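Keeping a Two-Basket Sorting Cell Running: Setup, Drift and Repair
Final report, Automation Practice module

Summary

The cell in the Mwakalinga Building was handed to us as finished. It is a humanoid robot, the Gillex, standing at a white desk and sorting small household objects into two baskets, fruit in one and office supplies in the other. The handover sheet described it as "stable and ready for extended use." Our project was to find out what it takes to keep it that way over one semester, and what the word stable was resting on.

We logged 1,779 pick attempts between February and May. Most of the report deals with the attempts that failed and with the hours spent between attempts, which the handover sheet doesn't mention at all. We did not try to improve the sorting software. We were asked to look after a machine, and we have tried to write down what that involved, including the parts where we made it worse.

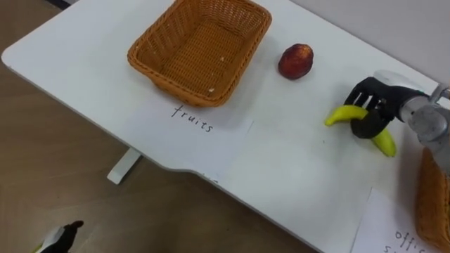 Shanthi Mridha and Hamisi Nyamweya
Supervisor: Gerrit Coetzee
Submitted in June

1. What we were given

The robot works from the long side of the desk and uses its right arm for everything in this report. Power and data come in through a cable bundle. The desk top is white, the baskets are orange wicker, and each basket has a sheet of paper with its category written on it by hand. The objects are whatever the previous group left in the drawer plus whatever fruit somebody bought that week.

We also got a folder of results from the previous group. It reports a success rate but does not say what counted as a success. When we asked, we were told that a pick was good if the object "ended up in the right basket." Did that include objects that had been dropped on the rim and rolled in? Did it include runs where a person had nudged the basket closer beforehand? We never got a clear answer, so we have not compared our numbers with theirs anywhere in this report. A comparison would look nice in a chart and we don't think it would mean anything.

Our own rule was stricter. A pick was good if the hand closed on the object the first time, carried it, and released it over the correct basket with no human touching the robot, the desk, the object or the basket after the start command. Hamisi thought this was too strict for the first week and then came around to it.

2. Setting up the station

The first job each morning is position. The robot's idea of where the desk is comes from a calibration file, and the file is only as good as the desk is still. Ours has two connected sections, and early on we found that leaning on one could shift it a little against the other. The shift is too small to notice from a chair. It is plenty for a hand that comes down beside a banana instead of over it.

The documentation suggests recalibrating "when necessary." We would like to have met the person who could tell when that was. In practice we did it at the start of every session, and again after anyone had moved the desk, cleaned it, or set a bag on it. The routine we settled on goes like this:

Push the desk back so its far edge is against the wall.
Check the bolts where the two sections meet.
Set the robot's feet in their starting position.
Put the baskets and the paper down in the same places as last time.
Run the reach check, slowly, with one person at the stop button.

The reach check is our own addition. The arm goes out over each basket and over the open area between them, and pauses at each point while we measure the gap between the hand and the desk with a ruler. Voltine, who supplied the control cabinet, told us by email that a ruler was unnecessary because the cabinet runs its own self-test on startup. The self-test passes when the motors answer. It passed on the morning when the arm was reaching low enough to scrape the basket rim. We kept the ruler.

Cables took more of our time than calibration. The trailing cable lies on the floor, and when the robot changes its stance the cable can end up behind a heel. We tried taping it down in the first month and gave up, as the tape lifted and the loose end was worse than no tape. Now one of us looks at the floor before each start. It is a weak fix and we list it as one.
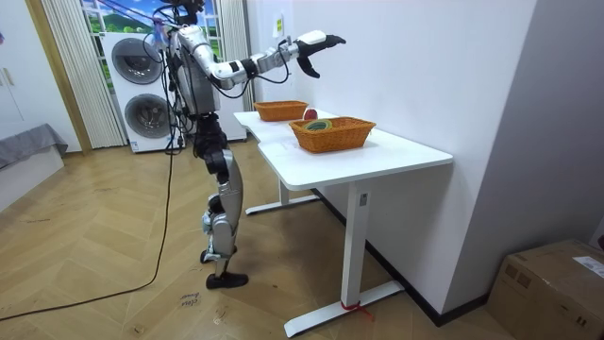 Section 3: Maintenance and Repair

3.1 The wrist

In March the robot began to lose objects partway through the carry. It would close on the object, lift, travel, and then the fingers would relax before the arm had reached the basket. Our first theory was software, mostly because it was the theory that needed no screwdriver. We spent a week on it. We slowed the arm down, changed the grip setting, and changed it back. For two afternoons it seemed to be working, and we wrote "fixed" in the log. It was not fixed.

Tatu Kinyua from the electronics workshop looked at it for a few minutes and asked which wrist angle it failed at. We hadn't recorded the wrist angle. When we did, the failures gathered at one end of the rotation, and the cause was a connector at the wrist that opened slightly when the cable behind it was pulled tight. We reseated the connector, gave the cable more slack along the forearm and repeated the carry 100 times. The fingers did not relax once during those runs. That does not show the connector is good, only that it was good that week. We have since replaced the lead as well, and the old one is in a bag in the drawer in case someone wants to cut it open.

The lesson we took is a dull one about logs. Ours had a column for the object, a column for the result and a wide column for comments, and the comments said things like "dropped again." We now record the wrist angle, the time since startup and whether the cable was touched. If we had started that way, the week on software would have been an afternoon.

3.2 The hand

The hand is the part everyone wants to look at and the part we trusted least. Dust and wicker fibers get into the finger joints. The baskets shed a little every time something is dropped in, and the hand works right over them. After every session the fingers are opened fully, brushed along the joints, and closed again by command, with no object in them, while somebody listens. Listening is not in the manual. A joint that needs attention makes a dry ticking sound on the way closed, and we noticed the ticking before we noticed any change in the pick results.

Lubricating is a different matter. The maintenance card calls for it every 12 weeks. We did it once at that interval, as told, and used too much. For the next few days anything the hand released had a faint gray smear on it, and so did the rim of a basket. Mwende Mbwambo, who was running the cell on alternate mornings for her own project, was not pleased and was right. Use less than the card shows. Wipe each finger, then wipe it again after the first dozen or so closings.

We are also doubtful about the interval itself. It is given in weeks, but the cell might run all day in one week and stand idle the next. An interval in closings would make more sense, and the controller already counts them. We suggested this to the supplier and were thanked for our feedback.

3.3 Opening before a pick

One fault we did not solve. Sometimes the hand fails to open all the way before moving in, and then it pushes the object instead of closing around it. Round fruit is the worst for this. A banana mostly stays where it is, while an apple leaves. We now have the hand open over a basket, well away from the object, and hold there long enough for a person to look at it. 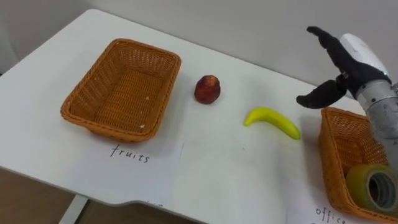 If the spread looks short, whoever is watching stops the run and we cycle the hand by command. This usually clears it. We don't know why, and "usually" is doing a lot of work in that sentence. Tatu suspects a worn pivot. Hamisi suspects temperature, since it is more common in the first runs of the morning. We have evidence that fits both, which in our view means we don't have enough evidence.

Holding for a person to look also means that the cell is not running unattended, whatever the handover sheet says. Every good pick in our log happened with someone an arm's length from a stop button. We would be uncomfortable with any summary of this project that left that out.

4. Wear on everything else

The robot gets a maintenance card and the rest of the cell gets nothing, though the rest of the cell caused a fair share of our stops. Wicker baskets are not the same shape from month to month. A rim that has been knocked a few times leans out, and the arm path was planned for a rim that doesn't. We check ours by setting them on the floor and looking at whether they rock.

Crumbs and bits collect in the bottom of the baskets and should be shaken out. The paper labels are for us and not the robot, which has the basket positions in a file. That caught us out. One morning the baskets were swapped along with their labels, everything looked right to both of us, and the robot sorted perfectly into the wrong ones. We now check the file against the desk before the first run, out loud, one person reading and one pointing.

Fruit is a poor test object. It softens, it changes color, and people eat it. A roll of packing tape is much easier to compare across weeks, and if we were starting again we would do the grip checks with tape and keep the fruit for demonstrations.

5. What we would tell the next group

Do the reach check even when you are late. Keep the slack in the forearm cable and look at it whenever the wrist has been turned to its limit. Write down conditions as well as results. Order the spare wrist lead in your first week, as ours was slow to arrive.

Do not accept our log either without reading how we scored it. The scoring rule is on its first page, and the attempts we threw out are kept in a separate sheet with the reason next to each one. A few of those reasons are thin. Shanthi would put several of them back in, and Hamisi would not, so we have marked the ones we disagree on.

The hand-opening fault is still open, and the old connector notes are in the folder under "wrist, March."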